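Ticket 2138: Purchase request, second set of hand-held grippers (bedroom and linen tasks)
Status: Open, waiting on requester
Opened by: Kevin Huaranga
Assigned to: Setsuko Kubo
Copied: Tibor Tóth, Eduardo Calimlim
Category: Equipment / Budget

Kevin Huaranga, 8:52 am
Requesting approval for 2 more hand-held grippers from Astaveck, quoted at 3556 for the pair with mounts and cases. We are behind on the bedroom tasks for Lennox and the reason is hardware. One unit between three people means two of them are waiting. Quote is in the shared folder. Lead time is short if we order in May.

Setsuko Kubo, 9:30 am
I read the quote. Before I sign anything:

Does 3556 include fingertips? The last order didn't, and we found out when the first pair wore down.
What is the line called "field readiness"? It has a price and no description.
Who is waiting, and for how long? The booking sheet shows the current unit signed out for mornings only.

I'm not against buying. I have seen "the reason is hardware" on four tickets now and two of those were a charging problem.

Kevin Huaranga, 9:48 am
Fingertips: one set per unit. Spares extra.
Field readiness: I asked Astaveck. They say it covers setup and calibration before shipping.
Booking sheet: people stopped filling in afternoons. It's out most of the day.

Setsuko Kubo, 10:05 am
So we would pay for calibration before shipping, then it rides in a truck, then we calibrate it again. Please ask them to quote without that line.
A sheet that people stopped filling in can't support a purchase. Fill it in for two weeks and I'll look.

Tibor Tóth, 10:41 am
Adding the tech side because this ticket is mixing two things.

The complaint from the bedroom sessions is that pillow and cover tasks take too many retries. I went through the session notes. Most retries are logged as "slipped" or "didn't grab". Buying a second unit of the same model gives us twice as many slips. The narrow fingers do fine on cutlery and pens. On a thick pillow you have to pinch a corner or a fold, and whoever is holding the thing has to learn where.

Things I tried on the current unit:
1. Cleaned the finger pads. Small improvement, gone after an hour.
2. Checked that the fingers close all the way. They do.
3. Tightened everything I could reach with a driver. One screw was a bit loose, no change after.
4. Swapped in the wider pads from Plundness that we got as samples. Better on pillows, worse on thin sheets.

The Plundness pads are cheap next to a whole unit. I'd like to know why they aren't part of this request.

Kevin Huaranga, 11:15 am
They aren't in it because the samples don't fit properly without filing down the edge, and I'm not planning a budget around somebody filing plastic. If Plundness makes a version that fits, fine.

Tibor Tóth, 11:22 am
Took me four minutes with a file. But fair.

Eduardo Calimlim, 1:10 pm
From finance: the amount left on the equipment line is 2400. The request is over it as written. Moving money from the Novetti line is possible but needs a written reason, and "we are behind" won't pass. One unit plus pads would probably fit. I can't confirm without a quote for a single unit, and please don't just divide the pair price in half. Vendors never do.

Setsuko Kubo, 1:34 pm
Thank you. Kevin, here's what I need to move this along:

- Single unit quote from Astaveck, field readiness taken off or explained in writing
- Price for pads that fit, from Plundness or anyone else
- Two weeks of the booking sheet, afternoons included
- Retry counts split by object: pillow, sheet, mattress cover

If pillows are most of the retries, we buy pads first and wait on the rest. If the unit really is out all day, I'll approve one.

Kevin Huaranga, 2:20 pm
Asked Astaveck for the single quote. They replied within ten minutes offering a discount on three. I said no and asked again.
Booking sheet is back on the door. Retry counts will take me longer because the older notes only say "bed".

Tibor Tóth, 2:37 pm
I'll help with the counts. New notes should name the object. I'm also adding a picture of the setup to the ticket so Eduardo can see what finger width we're arguing over.

Setsuko Kubo, 2:50 pm
Status changed to waiting on requester. Request for two units is not approved at this time. Please keep the new quotes on this ticket and don't open another one.

Attachment (1), added by Tibor Tóth

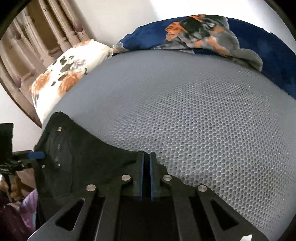 Current gripper at the bed, standard narrow fingers, nothing held. Pillows and mattress cover behind.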